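Still folding my own pants
Opinion
Mon 16 December

Another year, another video of a machine folding a towel. One towel. Square, white, on a bare table with good light. Then the clip stops and somebody asks for money.

I've been writing this column long enough to remember when Gameck was going to have the laundry thing solved by July. They had a date and everything. What they had in July was a waiting list, 2,549 names, and a new video. Same towel I think.

So can machines do chores yet? Some. Floors, yes, if you pick up the socks first. Dishes, we've had that one since before I was born and we still load it by hand. Factory stuff is further along, because the factory bends around the robot. Same box, same height, all day. The Etton warehouse near me runs a line that packs 400 cartons an hour and it's good at it. Put a carton on it sideways and a guy has to walk over.

A house doesn't bend. Laundry is the worst of it. A box stays a box when you grab it. Jeans don't. Grab them by the waist and the legs go wherever, the fly folds under, a pocket turns out. Every garment is a new shape every time, and then there's the zipper, the snaps, whatever strap or tab the designer felt like adding that year. My hands sort this out without asking me. I can do it watching TV. That's the part the brochures skip, they talk about "folding" like it's one job. It's 80 little jobs, and most of them are finding the corner.

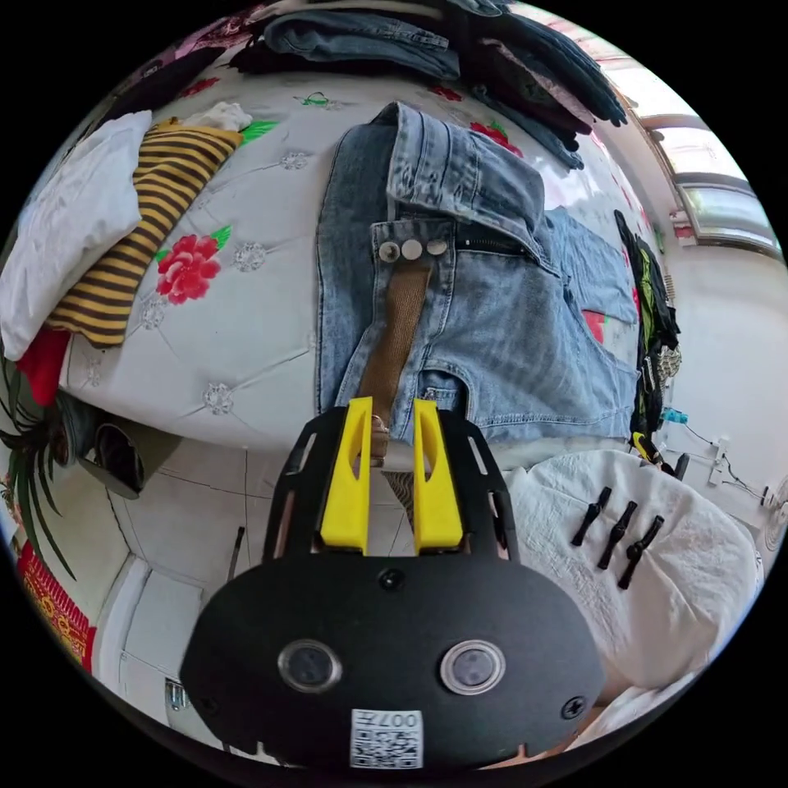 Why not just build a machine that only does pants? People have tried, and what you get is a big cabinet that wants each pair clipped in flat and facing the right way, and by the time you've done that you've done most of the work.

Which was my beef with the Irus, the folding cabinet I had on loan for a month. Lovely on T-shirts. Choked on anything with a buckle. I timed it against myself on one basket and lost intrest halfway, but I was ahead.

I do think the two-finger approach is the right bet, fwiw. Simple grip, lots and lots of practice in real bedrooms on real clothes. Bhatia went that way and dropped the fancy hand, and good for them. A bed with a pile on it teaches you more than a lab table ever will. But practice is slow and the price isnt there. They want 249 a month for the pilot. For that I can send my wash out, get it back folded, and have money left for lunch.

Ask me again when one of these things can take a heap off the bed, turn the inside-out ones right way round, close the zippers and put the stack in a drawer. With the drawer shut when it starts. No one standing just off camera.

Until then, mine are on the chair.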